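Two arms, one dropped valve

What a week for the Tunuteo sorting cell! On run 1164 the left arm let go of a brass valve halfway to its bin, and we finally know why. The gripper was reporting "closed" from its motor current alone, so a jaw slipping on round metal looked exactly like a good grip (sneaky!).

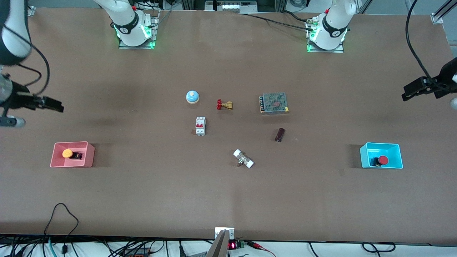 The fix from Litau went in the same evening: a second check on jaw width, plus a slower lift for anything heavy. Both arms now stop if the two readings disagree, and we've had nine clean runs in a row. Next up are the four parts that slip most, and we can't wait. If your cell uses the same grippers, send us your fault logs!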